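# Slotted angle

Slotted angle is the L-shaped metal strip, punched with holes all the way along, that people bolt together into shelves, benches, carts and just about anything else with corners. I've been keeping this page going for a while now, and I last gave it a proper going-over on 16 Jun 2021, so please forgive the odd stale bit!

## What it is

Take a long flat ribbon of steel, punch slots in it, fold it down the middle to a right angle, and you have it. Some of the slots are long and some are short (a few makers add round holes too), and that mix is what lets you line up two pieces that weren't cut all that carefully. I love that about it. You can be a pretty poor carpenter and still end up with a shelf that stands straight.

Most of it is painted gray, though I've seen green, cream and a very loud orange. Galvanized angle costs more and is what you want in a damp basement.

## How it goes together

Four uprights, some shelves, a bag of nuts and bolts. Little triangular plates go in the corners to stop the whole thing leaning, and people skip them all the time – please don't. My own first unit was a Tindeo kit, 6 shelves high, and I left the plates in the bag. It swayed like a boat until Gilmar Dantas came over and made me take half of it apart.

Put the bolt heads on the outside, where sleeves and boxes will brush past them, and the nuts on the inside. Finger tight first, then square it up, then go around with the wrench. 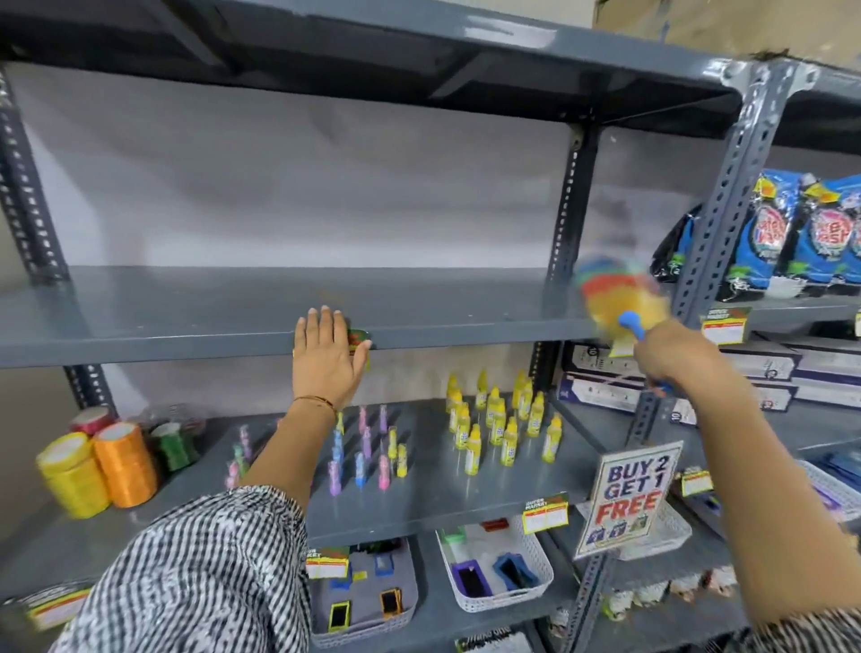 ## Shelf loads

The figure on the box is for a load spread evenly over the whole shelf. My Skendier shelves are rated at 400 pounds each, and I wouldn't dream of putting that on one in a single lump. Heavy things go low. If the floor is soft, put flat metal feet or a bit of board under the uprights, or they'll dig in (ask me about my old linoleum).

## Where you find it

Stockrooms, garages, school closets, small stores that wanted something cheap and never replaced it. Odair Cavalcanti fitted out his whole hardware store in Trindade with secondhand angle, and he still has the offcuts, which he turns into brackets and, once, a rabbit hutch.

## Old and new together

Hole spacing differs between makers, and older lengths can be a real pain to match. Bring a short piece with you when you shop, and try a bolt through both before you pay.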